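Suture bench, practice pads
Notebook, Saturday, April 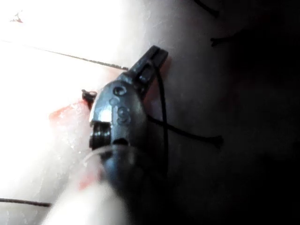

Started at the bench a little after nine. Plan for the day was to get through the new batch of pads from Orach and decide if we keep buying them or go back to the Trekent ones. We have been putting this off since the Trekent box ran low.

Pads first. The Orach pad is softer on top and firmer lower down. The needle goes in easily, then drags on the way out if the bite is deep. With shallow bites there is hardly any drag. Trekent is the same all the way through, so you learn one feel and keep it. For beginners I would still start on Trekent. For people who already tie well, Orach is the more useful pad. It tears if you pull up on the thread, and they need to see that.

Lighting again. The pale pads wash out under the bench lamp and the thread gets hard to follow. Turned the lamp toward the wall and that helped. Moving it closer made it worse. If we order more, ask Orach whether they do a darker color.

Ran the simple running stitch first, same spacing as last time, then interrupted stitches down the second line. Notes:

- Running stitch: fine for the first half of the line. After that I was pulling too hard and the pad puckered. Took it out and did it over with less tension. Better, still not flat.
- Interrupted: knots held. Tails too short on the early ones, left them longer after that.
- Deep bites near the edge: pad split in 2 places. Keep everyone away from the edge, or draw a margin line before handing pads out.
- Regrasping the needle takes more time than anything else. Most of the slips happened when it was picked up too close to the tip. Go back to holding it farther along the curve.

Thread. Used up the open spool from Gromenent. It curls badly when it comes off the card and the curl gets into the loops. Wetting it did nothing. Pulling it straight between the fingers a few times before loading did help, so add that to the setup sheet. Cut lengths shorter too. The long ones caught on the instruments every time I made a loop, and I lost more time freeing them than I would have spent reloading.

Stopped for lunch at 12:30. Afterward did 4 more lines on the back of the same pad to see if both sides can be used. They can, as long as the first side was done shallow. Where I had gone deep in the morning, the old holes showed through and the needle kept finding them. Write "shallow side" on the corner with marker.

Stock count before closing up: 126 pads in the cabinet, both makes together. The Tomić order is not in yet. Those are the thin ones for the tension exercise, so that exercise stays off the sheet until they come.

Cleanup: used needles in the sharps box, which is nearly full. Needs changing before the next session. Wiped down the bench. Used pads are in the gray bin, but please don't throw them out yet, I want to cut a few open and look at the depth of the bites.

Still to do:
- margin line on all new pads
- setup sheet: straighten thread, shorter lengths
- ask Orach about color and price per box
- new sharps box
- chase the Tomić order

Suture bench notebook | Questions: leave a note at the bench | Back to top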